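About Zino

We write the software that sits between the camera and the arm. Perception, grasp planning, control loops, the tooling to replay it all afterwards. Two offices, Dindby and Salholm, 10 people.

Cloth is our main thing at the moment. Hard to model, never the same shape twice.
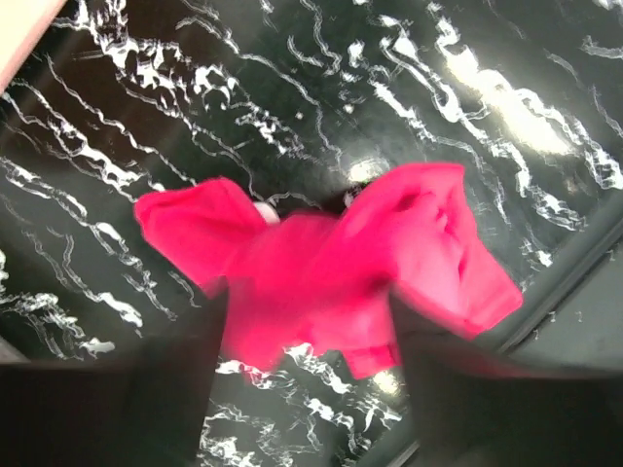

Pink cloth between the fingers, wrist view.

Our planner, Valente, began as a weekend script in April. Now on build 1119, with 168 tests that run before anything gets near a real arm.

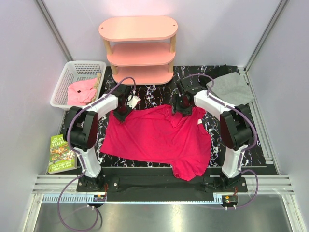
Most of our customers start with one arm and add a second later, so Valente treats both as one planning problem from day one. Logs are plain files, you keep them. Docs are a bit behind, sory, we're on it.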